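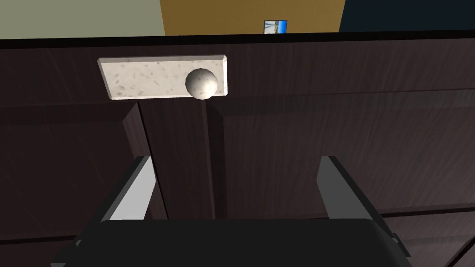
At Zundum, a company that looks after 193 vacation apartments, robots now help the cleaning workers. Before a robot works with people, it practices on a computer, in rooms made of pixels. There it can meet a dark brown cabinet, or a white ball, and no real thing gets broken. Doors are hard for robots, so they need a lot of practice.

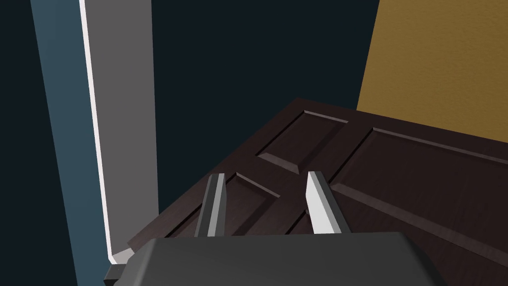 One robot did 2,000 practice tries in March. Then it started real work. The workers' jobs changed too. Lanying Duan cleaned bathrooms for many years. Now she also checks the robots and tells the engineers what goes wrong. She had to take a course first, and some of her coworkers worried about their jobs.

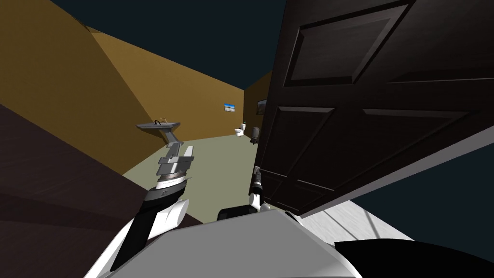

Qusai Atallah says he likes having less to carry, but he misses talking with a partner while he works.

Contact Zundum | © Jakomus Kids | Back to top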